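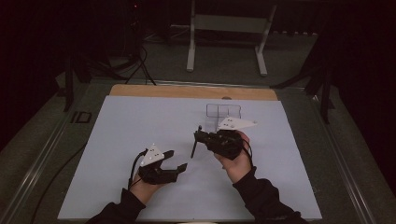

Two weeks with the Nekico gripper pair, quick notes before I forget. Short version: can a machine sort my parts yet? No. Me wearing the thing, sort of. You hold one black gripper in each hand, white dotted marker plate on top, and work over the board. Small clear divided tray was my test. Big stuff fine. Washers, awful. Cable on the left one gets in the way constantly, wish they'd routed it better.

Grip itself is good, nice and light, wrists ok after 80 tries. Manual is bad. Support (Hedvig Hellström) answerd fast.

Would I let it do a shift on the shop floor? Not this year. Laundry, no chance. 3 stars, maybe 4 if they fix teh cable.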